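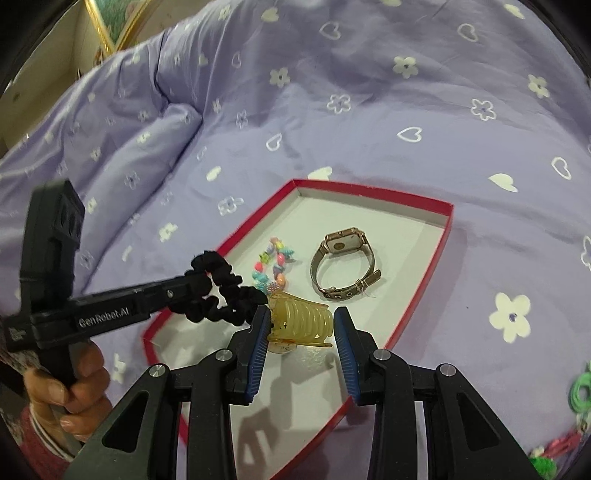

Slide 1. Box lid on the bed, accessories inside: watch, beaded bracelet, scrunchie, hair claw clip.

Speaker notes - Sorting small accessories at home
Elif Naz Özkan, Drornville household storage evening, April 2020

Leave slide 1 up during the introduction. Start when the side door is shut.

Scope. The talk covers small worn items only: watches, bracelets, hair ties, clips. Earrings and fine chains are in Ataberk Sönmez's half. Refer questions on those to him.

Point 1: the sorting surface. Ask the room where they normally sort. Most will say straight on to the bed. Point at the sheet on the slide. It is purple with a flower and heart print, and it lies in folds. A small bead or a clear clip put down on that is hard to find again. The lid has a white floor and a rim, so items show up and stay inside when the mattress moves. Any shallow lid will do. A baking tray also works but is noisy.

Point 2: order of removal. Take hair items out first. They are light, they sit on top of other things and they catch. On the slide the black scrunchie overlaps the bracelet. Fabric snags on star-shaped beads, so lift the scrunchie straight up and do not drag it sideways. The yellow claw clip is the other one to deal with early. Store claw clips closed. Left open, the teeth hook into anything with a loop.

Point 3: the watch. Mesh straps hold a curl, and this one is standing on its edge. That is acceptable for sorting. For storage, fasten the buckle and put the watch round a rolled sock or a small cushion so that the case does not rub against its neighbours. A rectangular case has corners, and corners mark other metal. Tags: decide now whether to keep them. If you do, put the tag in an envelope with the receipt.

Point 4: beads. Elastic bracelets go flat, never hung. Check the knot before putting one away. Pastel colours can fade on a windowsill (my own test, July, one bracelet by the window and one in a drawer - pass both round if there is time).

Point 5: containers. Plilitz drawer inserts are the cheap option and the compartments are 46 mm wide. That takes a scrunchie if folded, but a large claw clip has to go in at an angle. The Fisitier tray is deeper and has a lid. I have used both for two years. No strong preference - the Fisitier lid sticks.

Exercise. Hand out the lids, one between two people. Each pair sorts its bag into hair, wrist and undecided. Stop them when the undecided pile is no longer shrinking. Do not let them start on the containers yet.

If asked about cleaning: dry cloth for mesh, hand wash for scrunchies, lukewarm water for plastic clips. No opinion on ultrasonic baths.

Hand over to Ataberk. His slides are in the folder marked Amundsen, second file down. Collect the lids before the break.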